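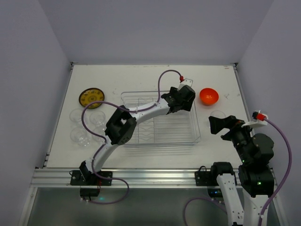

Two arms at the dish rack bench, Lengyel site.

Print this page | E-mail this page
Last updated: February

WURNOW QUESTIONS "SHOW IT ONCE" CLAIMS FOR ROBOT TEACHING

Teaching a robot arm to load a dish rack still takes far more human effort than the sales material suggests, according to a bench study published today by the independent test house Wurnow. The study looked at Ziko, a teaching package from the equipment supplier Grilier that lets an operator show a pair of arms a household task by remote control. Grilier's brochure says a new task can be taught "in an afternoon, by anyone". Wurnow could not reproduce that.

Operators at the company's Lengyel site recorded 800 demonstrations of one job: picking up pieces of tableware from a white tabletop and putting them in a rack. Reviewers threw out 113 of the recordings before any training began. Most of the rejects came from the operators' first sessions, when they were still learning how far the arms would reach and how hard to close the jaws. The brochure does not mention rejects.

"We like the idea and we expected to like the product," Wurnow said in a statement. "Steering the arms is pleasant enough after a few days. We object to the word 'anyone', and we object to the word 'afternoon'."

What the operators had to deal with

The tableware was ordinary and was moved between recordings. It included a round yellow plate with a dark rim and several clear pieces that are hard to make out on a white surface. Clear items were the slowest to teach. Operators working from the gripper view said they often judged the edge of a tumbler by its highlights, then corrected at the last moment, and those corrections went into the training data along with everything else.

Whether that matters is disputed. Grilier told Wurnow that small corrections help the robot to recover from mistakes. Wurnow found some support for this with the plate and very little with the clear pieces.

Tumblers lying on their side were a further problem. Two operators given the same starting layout would often choose different grips, and the study found no written guidance in the Ziko manual on which to prefer. Wurnow ended up writing its own one-page rule sheet, at its own expense.
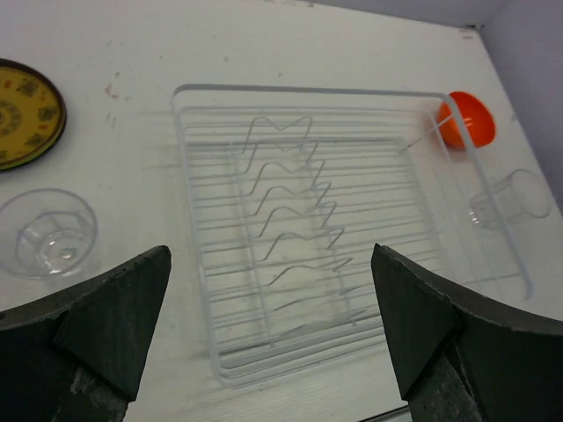
Results on the bench

After training, the arms were left to do the job alone in 318 trials. Plates were handled reliably when they started in places the operators had used, and much less so elsewhere. Clear tableware was dropped, nudged or missed too often for Wurnow to recommend the package for unattended work of any kind.

Grilier has since said that better results need up to 3000 demonstrations per task. Wurnow accepts that this may be true. It notes that the figure appears in neither the brochure nor the price list, and that a buyer would have to pay somebody to make the recordings.

What Wurnow is asking for

Wurnow wants suppliers of teaching packages to print three things next to any claim about teaching time: how many demonstrations were recorded, how many were thrown away, and how much practice the operators had beforehand. Grilier has agreed to consider the first.

The study covered one task on one bench and should not be read as a verdict on remote teaching in general. A second round, with coloured tumblers in place of clear ones, is planned at Lengyel if Grilier agrees to extend the loan of the software.

About Wurnow

Wurnow tests workplace and household equipment and publishes its findings in full. It takes no payment from the makers of the products it tests. Copies of the study, including the operators' rule sheet, are available from the press desk on request.

ENDS

Print this page | E-mail this page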